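Right, a thread on the gripper fault at our Wanomell bench, as a few people have asked and I keep typing bits of it in different places. It cost us most of a fortnight in March. Long, sorry.

**1/**
We have a pair of arms bolted to one table. The job that went wrong is the plainest one we do: pick up a wooden block, put it on another block, let go, go and get the next one. It had been running for months without anyone thinking about it much.

**2/**
The fault: now and then the gripper would report "closed on object", the arm would carry on as normal, and the block would slip out on the way up. There was no error and no stop. The arm then went through the placing move with nothing in its fingers, opened them over the tower and logged a success.

**3/**
We only noticed because of the logs. The success rate had gone up slightly, and the pile of blocks on the floor had gone up as well. Those two should not happen together.

**4/**
First thing I did was the wrong thing. I turned the grip force up. The drops got rarer for a day and I thought that was that. I wrote "fixed, grip force" in the notebook and went home.

**5/**
Thursday morning, the second arm was in its parked position and the first one came down on a tower that was a block taller than the software believed. It pressed. The higher force setting had also raised the threshold at which the arm decides it has hit something, which I had forgotten is tied to the same profile on our controller.

**6/**
So it pushed down on a column of wood for a good two seconds before the protective stop came in. One block shot sideways off the table and hit the skirting board. No one was standing there. I had been standing there ten minutes earlier, picking up blocks.

**7/**
That's the part I want people to read, so I'll say it again plainly. I changed a setting to cover up a small fault, and the change made a safety limit looser. I didn't check what else the setting touched.

**8/**
We stopped everything at that point. Power off at the wall, key out, note on the door. Tõnu Urbonaitė went through the controller profiles with me line by line that afternoon and we put the force limit back to where it had been at commissioning. It stays there now unless two of us sign for it.

**9/**
Then we looked for the real fault, with the arm at reduced speed and one person always on the stop. 200 pick-and-place cycles, watched. Very dull. Seven drops.

**10/**
All seven were on the third block or higher. None on the first. That was the first useful thing we'd learnt in a week.
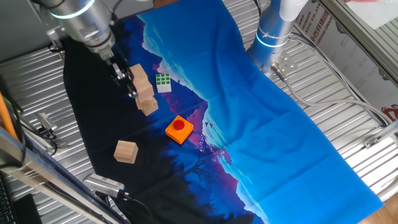
Kinlow replied at this point to ask why we hadn't just put a force sensor in the fingertips and been done with it, as any decent gripper would have told us it was empty.

**11/**
Fair question. We had two reasons. One is money. The other is that the gripper already knows it's empty, if you ask it at the right time. It reports its finger position the whole way through. Our program asked once, at the moment of closing, and never again.

**12/**
At the moment of closing there WAS a block between the fingers, so the answer was honest. The block left later. We were checking the right thing too early.

**13/**
Why the higher blocks, though? That took longer. When a tower leans a bit, the program nudges the next block across to suit. To do that it tilts the wrist by a couple of degrees. The tilt was being applied before the grasp as well as before the release, because someone had copied the same block of code into both places.

**14/**
That someone was me. It's in the history with my initials on it.

**15/**
So from the third block up, the fingers were closing at a slight angle and only touching along one edge. Enough to stop the fingers and report a grip. Not enough to hold a block once the arm sped up on the lift.

**16/**
It was made worse by wear on the finger pads. We took them off and there was a shiny strip down one side of each. I measured them against a spare set and they'd lost about half a millimetre on that side. The spares had been in a drawer since we bought the arm.

**17/**
Gatamville asked whether the cloth on the table could have been shifting the blocks before the pick. We did wonder. We repeated a run with the table bare and the drops came at the same rate, so no, not this time. Folds in a cloth can still tip a block if it's sitting on one, so we smooth it before each run now. It takes seconds.

**18/**
What we changed, in the order we did it:

- Force limit back to the commissioning value, and locked.
- Grip force and collision threshold split into separate profiles, so changing one can't move the other.
- Finger position checked after closing, after the lift, and again just before release.
- If any of those checks fails, the arm stops where it is and waits. It does not try to finish the move.
- Wrist tilt taken out of the grasp.
- New finger pads, with a date written on the packet.

**19/**
On the fourth one: we argued about it. Laskowska's view, put to me quite firmly, was that the arm should go home by itself after a failed check, as stopping in mid-air leaves it hanging over the work. My view is that if it has lost a block it doesn't know where that block is, and I'd rather it didn't sweep across the table to find out.

**20/**
We settled on: stop, wait for a person, then go home at slow speed on a held button. Let go of the button and it stops. It's a nuisance when it happens at five to five. I can live with that.

**21/**
Also changed: nobody picks blocks up off the floor while the arm has power. That was already the rule on paper. In practice we'd all been ducking in between cycles because there were so many drops to clear. The small fault had taught us a bad habit, and we hadn't noticed the habit forming.

**22/**
Results. After the changes we ran 1,556 cycles over the following days. Two drops. Both caught by the check after the lift, both stopped properly, both logged as failures. One was a block with a splintered corner, which has gone in the bin. I can't explain the other one and I'm not going to pretend I can.

**23/**
The reported success rate is now lower than it was during the bad fortnight. I had to explain that upstairs. The old figure was counting empty-handed placements as good ones, so it was never worth anything.

**24/**
I went back through the older logs to see how long it had been going on. The finger position was recorded all along, so you can tell. The first silent drop I can find is 56 days before anyone raised it. Only a handful in the first weeks, then more as the pads wore.

**25/**
Everything logged in that stretch has been marked as doubtful. Some of it can be rescued by rerunning the check on the recorded positions. The runs where the tower height went wrong have to be thrown away, as every placement after the first miss is off by a block.

**26/**
Someone in my messages asked if the protective stop failed on the Thursday. No. It did what it was set to do, at the level I had set. Please don't go away from this thinking the arm was at fault.

**27/**
If you run something similar and want a quick test: command a pick, and once the fingers have closed, pause the program, make the arm safe, and take the block out by hand following whatever your own site rules say for that. Everyone back out, then resume at slow speed. If the program carries on and places nothing, you have our fault too.

**28/**
Kinlow tried it last night and has it on one cell out of three. The other two check before release but not after the lift, so they'd catch the drop late.

**29/**
Still to do: a proper wear limit for the pads. For now we swap them every 90 running hours, a number I picked by looking at the worn set and being cautious. If anyone has real figures for soft pads on bare wood I'd be glad of them.

**30/**
I've crossed out "fixed, grip force" in the notebook and written the page number of the proper entry next to it. Replies are open, but I'm at the bench until four and won't be looking at my phone before then.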